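About Ranen

Ranen records manual tasks so that robot arms can be trained to repeat them. We collect demonstrations, check them, label them and deliver them to the groups that build the control software. We do not build arms and we do not sell trained models.

The company was started by Vidar Wikström and Linnea Ekström, who had worked together on remote-controlled handling equipment at Halvorsen. Vidar is responsible for hardware and calibration. Linnea runs collection and review. There are 13 of us in total, and 10 work as operators for at least part of the week.

How we record

Most of our work is done with hand-held grippers. The operator holds one in each hand and carries out the task directly, with no arm attached. Jaw opening and gripper position are logged along with the video, and the recording is later converted to the motion of a two-arm robot. An operator working this way feels the contact with the object, which matters for soft, light or flexible items.

The second method is remote control. The operator moves a pair of leader arms and a second pair follows. It is slower, and new operators need longer to become consistent, but the recorded motion is by definition one the robot can make. We use it when a customer's arm has a short reach or awkward joint limits, and for checking that tasks recorded by hand can be carried over.

Customers often ask for both. In that case we record the hand-held set first and use it to settle the task definition before any time is spent on the arms.

Tasks

Our catalog holds 492 task definitions. Each one states the objects, the allowed starting positions, the end condition and the errors that cause a recording to be rejected. Sorting, packing, folding and opening containers make up the larger part. Packing into bags is a group of its own, as a bag changes shape whenever it is touched and a clear one is difficult for cameras to read.

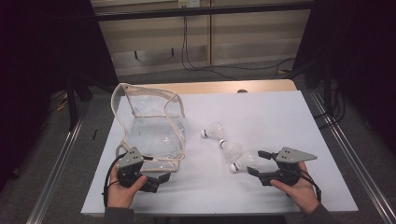 Two-handed work with hand-held grippers: shuttlecocks and a clear bag with beige handles.

Light objects with an uneven shape, such as shuttlecocks, are useful test items. The cork end and the feathered end need different grip widths, and an object lying on its side can be approached from several directions. The task definition says which of these approaches are accepted. Where it leaves the choice open, operators are asked to vary it between recordings.

Review

Every recording is watched in full by someone other than the operator who made it. The reviewer marks the start and end of each step, notes dropped objects and regrasps, and accepts or rejects the result. A dropped object is not always a reason to reject - some customers want recoveries in the data, and these are labeled separately.

Position tracking is checked against a fixed reference at the start of each session and again at the end. If the two checks differ by more than the limit set for the project, the session is recorded again. Review notes and tracking checks are kept in Latach, our in-house log, and an export is included with each delivery.

Where we work

Collection takes place at our site in Urkberg. Tables, lighting and backgrounds can be changed between projects, and objects supplied by the customer are stored by project and returned on request. Remote-control sessions are booked in blocks, the next of which opens in April.

Working with us

A new project starts with a trial set of 24 recordings of one task. The customer tests the set in its own software and returns comments, and the task definition is revised before full collection begins. Please send a short description of the task, the type of arm and gripper in use, and the file format required. Questions about hardware go to Vidar Wikström, and all others to Linnea Ekström.

Page last revised November 30, 2025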